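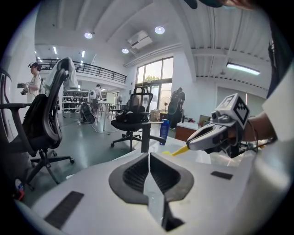
Reading time: 6 minutes

5. Comparing two hand-held grippers

5.1 Purpose of this section

Use this procedure when you have two or more hand-held grippers and need to decide which one to issue for a recording job, or when a gripper has had its fingers replaced and must be checked against one that has not. It covers units with a body-mounted camera and units that carry a marker cube. It does not cover grippers fixed to an arm; for those, see section 7.

The procedure takes two people. One holds the reference gripper (unit A) and records from its camera. The other holds the gripper under test (unit B) and does the handling. The roles are exchanged in step 5.5.

Before you start, check that both units have been charged, that the firmware on the Luriveck controller matches the version on your release sheet, and that section 4 (camera focus and exposure) has been completed for each unit.

5.2 Choosing the test objects

The standard object set has 19 items and is listed in Appendix C. If time is short, use the reduced set of 4:

a flat spatula or similar thin tool
a capped bottle
a folded cloth
a small block with square edges

The spatula is the most useful of these. A thin tool shows up poor finger alignment sooner than a block does, as it will turn between the tips if they do not meet squarely. A light-coloured tool is easier to follow in the recording — yellow is well suited to this, particularly over a white desk.

Note: Do not use glossy metal tools for the first comparison. Reflections in the body-mounted camera can be mistaken for movement at the fingertips.

5.3 Preparing the room

1. Choose a desk with free access on at least two sides. Move chairs back far enough for both people to stand and turn without catching an elbow.

2. Route cables away from the place where the operators will stand. If a cable must cross the floor, tape it down.

3. Put the ceiling lights on and leave them on for the whole session. If the room has large windows, finish both halves of the comparison within 40 minutes so that the daylight does not change too much between them.

4. Tell other people in the room that recording is in progress. They may carry on working, but should keep clear of the space between the two units.

Caution: If other hand-held units are in use in the same room, check that each marker cube carries a different set of pattern numbers. Two cubes with the same numbers will be merged into one track, and the tracker gives no warning when this happens.

5.4 First pass: unit A observes, unit B handles

1. Hold unit A level at chest height with the fingers pointing towards the other operator. The white body and the finger housing should fill the lower half of the view. This is normal for the wide lens. Do not tilt the unit upwards to clear them, as the fingertips will then be lost when you come to grasp.

2. Check that the gap between the fingers of unit A is near the middle of the view from left to right. If it is well off to one side, the camera bracket has shifted. Stop and repeat step 4.6.

3. Check that the black pads on the body of unit A are not covered by a hand or sleeve.

4. The second operator brings unit B in from the side with the jaws pointing across the desk. The marker cube on top of unit B must be in view, with two of its faces readable if possible.

5. Pick up the spatula with unit B. Grip it near the middle of its handle with the tips of the jaws only. Do not push it back towards the root.

6. Hold still for a count of five, then turn the wrist slowly to the left, back to centre, and to the right. Return to centre and hold again.

7. Lower the spatula until its flat end touches the desk. Press lightly, then lift.

8. Release the spatula and withdraw unit B until the cube has left the view.

9. Repeat steps 5 to 8 for each remaining object. For the bottle, grip below the cap. For the cloth, pinch a single fold.

Note: Loose sleeves and long hair can hide the cube for several frames at a time. Roll sleeves up or fasten them at the wrist, and tie hair back. Short gaps in the track are filled in automatically, but the filled frames are not counted towards the score.

5.5 Second pass: exchanging the units

1. Place both units on the desk with the jaws open.

2. Change places. The operator who held unit A now takes unit B, and the other takes unit A. Keep the same person-to-object order as in the first pass.

3. Repeat section 5.4 in full.

The exchange is needed to separate differences between grippers from differences between hands. In our own trials at Rulville the variation between two operators using one gripper was often larger than the variation between two grippers used by one operator. A result from a single pass should not be reported.

5.6 Finger types

Two types of finger are in common use and they do not behave alike.

Rubber fingers with ribbed inner walls. These bend around the object and tolerate poor aim. They are the better choice for bottles and cloth. On thin tools they allow some rotation, and the amount of rotation grows as the ribs wear. Replace both fingers after 2,000 closing cycles, or sooner if any rib is torn. Never replace one finger alone.

Pointed rigid jaws. These hold thin tools firmly and allow small parts to be picked from a flat surface. They do not conform to round objects and may slip on a bottle. Check the tips for chips before each session.

If units A and B have different types fitted, record this on the comparison sheet in box 3. The two scores may then be quoted side by side but must not be averaged.

Caution: Keep your free hand away from the jaws of unit B while the trigger is held. The Plirnholm trigger spring closes the jaws with more force than the older Fleury spring, and the pointed tips can break the skin.

5.7 Reading the results

Copy both recordings to the controller and run the comparison from the Tools menu. For each object the report gives three values: grip angle drift, time to settle and tracked frames as a share of the total.

Grip angle drift is the change in the angle of the object relative to the jaws between the first and second hold. For the spatula, repeat any trial in which the operator saw the tool move but the report shows none — the cube was probably hidden at the time.

Time to settle is measured from jaw closure. High values on every object point to a sticking trigger. A high value on the cloth alone can be ignored.

Tracked frames will be lower for the operator who stands nearer the window. If the two passes differ widely, close the blinds and run both again.

5.8 After the comparison

1. Wipe the fingers with a dry cloth. Do not use solvent on rubber.

2. Remove the marker cube from unit B only if the unit is going into storage. Refitting the cube means repeating the calibration in section 4.9.

3. Sign the comparison sheet and attach it to the unit record.

Section revised 5 November 2019 by Alun Trevor. Changes: reduced object set added to 5.2; caution on duplicate pattern numbers moved from 5.4 to 5.3.

Next: 6. Replacing fingers and jaw tips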